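Features > Out and about > Studio visits

Last updated: July

A day at Statumov's open studio
Posted in July by the features desk

I nearly didn't go, because the last studio open day I went to was two trailers and a queue for a burger. But Statumov have been making odd little puzzle games since 2008 and I've played nearly all of them, so I got on the train with a cheese roll and low expectations. Glad I did!

They're on the top floor of an old shoe warehouse, up a staircase that had me puffing by the second landing. They'd given out 200 tickets, split into morning and afternoon, and I was in the morning lot (coffee still hot, biscuits still there).

First up was Fultitz, the new one. You run a night ferry on a lake that keeps changing shape, and you have to work out who wants to go where from how they grumble. I played two crossings, lost a passenger's goat on both and laughed out loud in a quiet room. The steering is a bit floaty for my taste, and I said so on the feedback card. The music is lovely, all wheezy accordion, and I've been humming it since.

Then a talk about sound in what they call the Melnychuk room, after the shoe firm that had the building before. They played us 4 versions of the same door creak and asked which one was in the game. I got it wrong, and so did most of my row.

The bit I'd really come for was the back corridor, where they've put up old level sketches from Dukier, my favourite of theirs. Some 500 of them, floor to ceiling, lots with tea rings on. There's a whole snow chapter that never made it in, and I stood there far too long reading the margins. 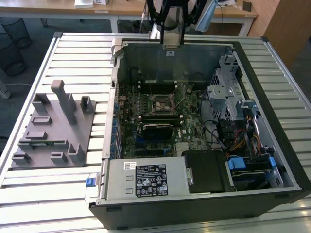 Desktop tower, side panel off. Photo: Statumov

Lunch was soup. After that there was a short question session, mostly people asking when Fultitz is out (they wouldn't say) and whether it'll run on an older PC (they hope so, still testing). I asked about the snow chapter and got a grin and a "maybe".

The shop was one table by the lift. I bought the Dukier badge set and a ferry tea towel, and missed my train home by a minute.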